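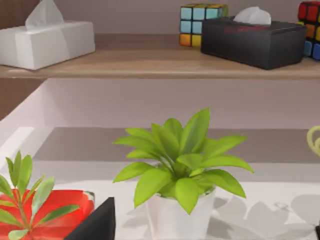
2 min read

Last updated in May

The budget for the tabletop arms went in at 8 in the morning and came back by lunch with a question mark next to every line. Fair enough. I had put "misc." three times.

Winik quoted us for two arms, and the arms were the easy part. Then came the grippers, which are sold separately, like batteries. Then spare finger pads, 13 of them, the smallest pack Winik will sell. Then mounting plates from Caron at $2,251, a price I read twice and then once more with my glasses on.

So the plan at Wenerine is to do as much as we can in simulation before anyone signs for a crate. Desk clutter is the test: staplers, plants, things with handles, a drawer to put them in. A simulated trophy costs nothing to drop – I checked with accounting.

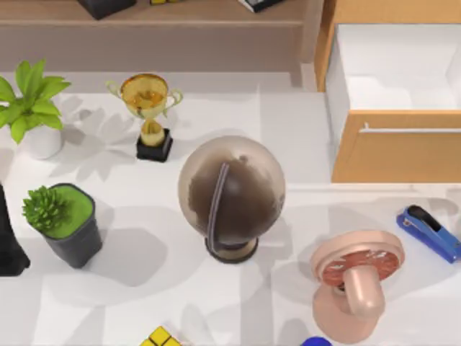 Rolstead wrote in after my last post to say that the sim will eat the savings anyway, once you pay for the computer to run it on, and that we should have leased. I went and priced the lease. Over 3 years it comes out a little above buying, but it includes repairs, and repairs is the line I had left blank.

My current draft buys one arm, leases the other, and puts off the Caron plates until we know how high the table is going to be. The table isn't in the budget either. I'm adding it tonight, under furniture, where I hope it looks harmless. 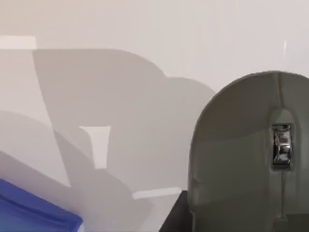
Gripper finger up close, with the arm's shadow on the wall behind. Pads still on the wish list.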